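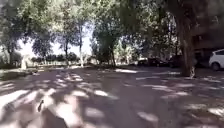

Figure 3.1 Shade and patches of sunlight on a paved open area.

Chapter 3
Choosing Where to Advertise

In Chapter 2 we worked out who the customer is. We now turn to the places where that customer might come across an ad. Marketers call these places channels. A channel can be a search results page, a radio spot, an email newsletter, a bus shelter or a flyer in a letterbox.

Most small firms start with too many. Kornness, a maker of breakfast cereal, was paying for 17 separate placements when Marites Agbayani took over its marketing. Some had been renewed year after year with no record of what they cost or who had first asked for them. Her first job was to put every placement on one sheet, with its price, its audience and the date it ran out. We will use that sheet in Section 3.2.

Channels are usually sorted into three groups. Paid channels charge for space or clicks. Owned channels belong to the firm - its website, its mailing list, its shop window. Earned channels are the ones other people control, such as reviews and news stories. The groups overlap. A customer review that a firm pays to promote began as earned and has become paid, and you should record it under both headings.

Cost on its own tells you little. A cheap ad seen by people who live too far away to visit the store is money lost. Before comparing prices, write down what the ad is meant to get someone to do: phone, visit, sign up or buy.

Key terms: channel, placement, reach, paid media, owned media, earned media

Before you read on
Pick a local business you know well. List the channels it uses and mark each one paid, owned or earned. Keep your list, as you will need it for the budget exercise at the end of the chapter.

3.1 Reach and frequency

Reach is the number of different people who see an ad at least once in a set period. Frequency is the average number of times each of them sees it.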